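로봇학습 실습 5주차 강의노트 - 시연 데이터 모으기 (가정 환경 편)
담당: Shahzad Durrani / 정리본 2024년 4월 14일

지난주 이어서. 정책 구조 얘기는 끝났고 오늘부터는 데이터. 중간과제 범위에 들어감. 슬라이드 없음, 이 노트로 대체.

0. 먼저 공지
조 편성 바뀐 사람 확인할 것. 2조 하드디스크 아직 반납 안 됨. Wuyts 툴 계정 없는 사람은 조교한테 메일, 제목에 학번 꼭 넣기.

1. 왜 집 안에서 모으나
실험실 책상 위 데이터만으로 학습 -> 배경 바뀌면 바로 무너짐. 작년 Clutdale 세트가 딱 그 경우. 시연 2357개인데 전부 같은 흰 테이블, 같은 조명. 숫자만 보면 많아 보이지만 배경 다양성은 사실상 1. 거실에 들고 가니까 컵 위치를 못 찾음.
Fosotby 세트는 700개. 대신 집마다 가구, 바닥, 창문 방향 다 다름. 같은 평가에서 이쪽이 더 나았음 (표는 부록 B, 시험엔 안 나옴).
기억할 것: 시연 개수랑 환경 개수는 따로 센다. 보고서에도 따로 쓸 것. 합쳐서 쓰면 감점.

2. 용어 정리 (빨리)
에피소드 - 시작 자세에서 종료 버튼까지 한 번.
스텝 - 에피소드 안의 한 시점. 관측 + 행동 한 쌍.
관측 - 손목 카메라 영상, 관절값, 그리퍼 벌림 정도.
행동 - 다음 스텝 목표값. 절대 좌표로 저장할지 상대값으로 할지는 3절 끝에.
태스크 문장 - "휴지통을 소파 옆으로 옮겨라" 같은 한 줄. 에피소드마다 하나. 두 동작 붙이지 말것.

3. 손목 카메라 시점
장점: 손이 가는 곳을 항상 봄. 물체랑 상대 위치가 화면에 그대로 나옴. 팔이 바뀌어도 비교적 옮기기 쉬움.
단점: 전체 배치를 모름. 물체가 시야 밖이면 끝. 가까이 가면 초점, 노출 둘 다 흔들림. 그래서 머리 카메라랑 같이 쓰는 조가 많음.

화면 아래쪽에 그리퍼 몸체가 늘 들어옴. 잘라내지 말 것. 모델 입장에서는 자기 손 위치의 기준점이 됨. 몸체가 에피소드마다 다른 위치에 찍히면 카메라 마운트가 돌아간 것 -> 그날 데이터 전부 의심. 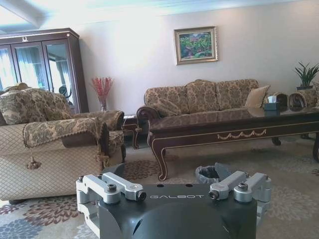

그림 5-1. 손목 카메라로 본 거실. 아래가 그리퍼 몸체(GALBOT)와 좌우 손가락 마운트, 오른쪽 마운트 바로 위에 비닐을 씌운 검은 휴지통.

그림에서 볼 점 몇 가지. 손가락은 화면에 안 나오고 마운트까지만 보임. 이런 시점이면 손끝 접촉 여부를 영상만으로 판단하기 어렵다. 벌림값 로그를 반드시 같이 저장.
커피테이블 상판이 광택이라 소파 천이 비침. 뒤쪽 장식장 유리문에는 창문 반사. 둘 다 깊이 추정이 자주 틀리는 표면임. 깊이 채널 쓰는 조는 이런 곳에서 값이 튀는지 따로 확인하고 마스크 씌울지 결정. RGB만 쓰는 조는 그대로 둬도 됨.
무늬도 문제. 소파랑 안락의자 쿠션이 같은 다마스크 무늬라 "쿠션"이라고만 쓰면 어느 쪽인지 모름. 태스크 문장에 위치를 넣을 것 ("소파 오른쪽 끝의 베이지색 쿠션"). 테이블 위 티슈 상자처럼 하나뿐인 물체는 짧게 써도 됨.

행동 표현: 이번 과제는 상대값으로 통일. 절대 좌표는 집 바꾸면 원점을 다시 맞춰야 해서 실수가 너무 많았음. 회전은 6차원 표현. 오일러각 쓰지 마세요, 작년에 각도 뒤집힘으로 두 조가 재수집함.

4. 수집 순서
(1) 마운트 나사 조임 확인, 기준 영상 한 장 저장
(2) 노출 고정. 자동 노출 끄기. 창 있는 방은 특히
(3) 시작 자세로. 매번 똑같이 말고 조금씩 흩뜨릴 것
(4) 태스크 문장 입력하고 녹화 시작
(5) 시연. 중간에 멈추지 말기. 2초 넘게 가만히 있으면 정지 동작을 배워버림
(6) 종료, 성공/실패/애매 중에 표시
(7) 물체 위치 바꾸고 다시. 3회마다 태스크도 바꿈

실패도 지우지 않는다. 표시만. 나중에 복구 동작 학습할 때 씀. 단, 원격조종 연결이 끊긴 건 실패가 아니라 무효 -> 따로 폴더.

천천히 하는 게 좋은 시연은 아님. 너무 조심하면 같은 자리에서 떨리는 궤적이 나오고, 학습하면 그 떨림까지 따라함. 연습 몇 번 하고 손에 익은 다음 녹화. 조종자는 조 안에서 돌아가면서. 한 명만 하면 그 사람 버릇만 남음.

5. 다양성 어떻게 넣나
물체 위치, 시작 자세, 조명, 방해물. 한 번에 하나씩만 바꾸면 조합이 안 나온다. 두세 개 같이 바꾸기. 조명은 커튼 열고 닫기 정도면 충분.
바닥도 중요. 무늬 있는 카펫이랑 민무늬 마루는 손목 시점에서 완전히 다른 영상. 각 조 최소 두 종류.
그리고 집주인 물건은 옮기기 전에 사진 찍고 끝나면 원위치. 가족사진, 우편물, 화면 켜진 모니터는 미리 치우거나 가릴 것. 동의서 없는 집은 데이터 못 씀. 예외 없음.

6. 검수
Wuyts에서 에피소드 열고 앞, 중간, 끝만 먼저 본다. 전부 재생하면 시간 안에 못 끝냄.
체크: 영상이랑 관절값 시간차 / 태스크 문장이랑 실제 동작 일치 / 그리퍼 몸체 위치 고정 / 빠진 스텝
시간차가 제일 흔함. 그리퍼 닫힘 로그 시점이랑 영상에서 물체가 움직이기 시작하는 시점 맞춰보면 금방 나옴.
Ditell 형식으로 내보낼 때 스텝 수가 안 맞으면 오류 없이 그냥 뒤를 잘라버림. 내보낸 뒤 개수 다시 확인 필수!!

학습/검증 나누기는 에피소드 단위 말고 집 단위로. 같은 집이 양쪽에 있으면 점수가 부풀려짐. 질문 제일 많이 나온 부분인데, 방만 다르고 같은 집이어도 같은 쪽에 넣는다.

7. 과제
조별 에피소드 228개. 무효 제외, 실패 포함. 환경 수 별도 표기.
보고서 두 쪽: 태스크 목록, 바꾼 조건, 검수에서 걸러낸 것과 이유. 학습 결과는 이번엔 안 냄.
그림 5-1 같은 손목 영상 한 장 골라서 문제될 만한 표면이랑 애매한 태스크 문장 각각 적기. 위에 나온 거 그대로 베끼지 마세요.
제출은 과목 게시판. 메일로 보내면 안 받슴니다.

다음 시간: 행동 청킹, 그리고 실패 에피소드 가중치. 읽을거리는 게시판에 올려둠, 앞의 4쪽만 읽어와도 됨.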